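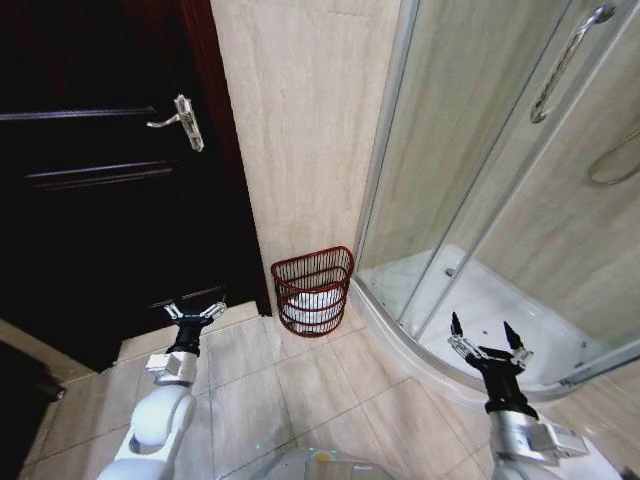
Dark wooden door and marble-effect wall, wire wastebasket in the corner

4. Setting up the Vernura tuner with an end-fed wire

Read section 3 before you start. The tuner must already be bolted to its tray and the ground lug fitted. This section covers the 66 ft wire supplied in the Birnon kit. If you have the shorter wire, the steps are the same but 40 metres will not tune.

4.1 Laying out the wire

1. Unwind the whole wire. Do not leave spare turns on the winder.
2. Tie the far end to a support with the cord supplied. The bare end of the wire must not touch metal or wet leaves.
3. Bring the near end to the red terminal and tighten by hand only.
4. Fit the counterpoise to the black terminal and let it run along the floor or the ground.

CAUTION: Keep the wire well clear of overhead power lines. Do not put it up or take it down if there is thunder in the area.

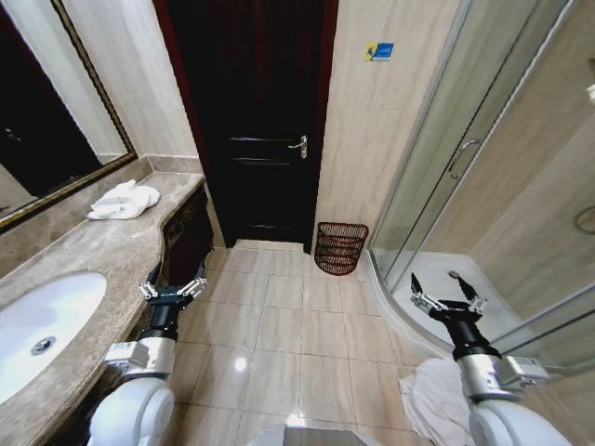
The tuner can be used flat or on its side, but the vents on the left must be clear in either position. Choose somewhere level where the coax does not pull on the socket. A stone top like the marble one on the vanity will do for a level surface, provided the rubber feet are fitted, as the case screws stand slightly proud and can scratch. Keep the tuner away from basins and taps.

4.2 First tune

1. Connect the short coax lead between the transceiver and the socket marked RIG.
2. Set the transceiver to CW and turn the power down to 5 watts.
3. Choose a clear frequency. Listen first, then ask if it is in use.
4. Press TUNE once and let go. The relays will chatter and the amber lamp will flash.
5. Key the transmitter until the lamp goes green, then unkey.

Note: If the lamp goes red, the tuner has not found a match. Move the counterpoise and try again - a small change is often enough.

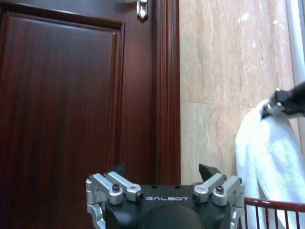 If it is still red after the second try, check the plug at each end of the coax lead, then the two terminals. A loose counterpoise is the usual fault.

4.3 Storing a setting

Hold MEM until the lamp blinks twice. The tuner has 300 memories and picks the nearest one when you change band. Settings are kept when the power is off. Moving the wire makes the stored settings wrong, so clear them with MEM and TUNE held together.

CAUTION: Do not press TUNE while sending at full power. The relays are not covered by the guarantee if they are damaged in this way.

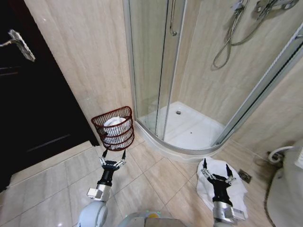

Glass shower enclosure, with the wastebasket between it and the door

Section 5 deals with the Zilness remote head. Corrections to this section go to Akua Agbeko.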